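Umau Hand Project

The Umau Hand Project is a student project in robotic manipulation run within the engineering program of Fakhoury Technical College. Its members program a five-digit robotic hand and study how it can be used to handle ordinary household and workshop objects. The project is open to students from the second year onward and may be taken for credit or as a club activity.

History

The project grew out of an elective course in machine control, in which groups of students built simple two-finger grippers from kits. When the course was reorganized, the grippers were retired and a single shared hand took their place. The name Umau was first used for the control software written by the original group and was later extended to the project as a whole.

Early work dealt mostly with calibration. The first version of the software could move only one finger at a time, and a full closing motion took 13 seconds. A second version, known as Fultovine, allowed all five digits to move together and remains in use.

Equipment and workspace

The hand has four fingers and an opposing thumb, each made up of jointed segments under a white outer shell. Small blue lights are set at the fingertips, and another is placed near the tip of the thumb. Work is carried out in a college laboratory with desks, shelving for equipment and a whiteboard used for calculations and sketches.

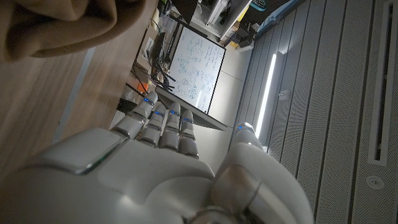 The project's robotic hand in the laboratory, with a whiteboard behind the desk.

Students write their programs on their own computers and test them in simulation before booking time on the hand. A session lasts 60 minutes. Groups are expected to leave the hand in its open position at the end of each booking and to record any fault in the laboratory log – including faults that clear after a restart.

Activities

New members begin with a set of exercises on joint angles, finger timing and grip force. They then join a group and choose a task for the term. Past tasks have included turning the pages of a book, sorting cutlery and passing a cup from one person to another. Each group submits a written report and gives a short demonstration.

Flendik Trial

The Flendik Trial is the project's internal competition, held each August. Groups attempt 50 grasps on objects chosen by the teaching staff, and a grasp is counted if the object is held clear of the table for five seconds. Dropped objects carry no penalty, but a group that changes its program during the trial must begin again. Results are posted in the laboratory and do not affect course grades.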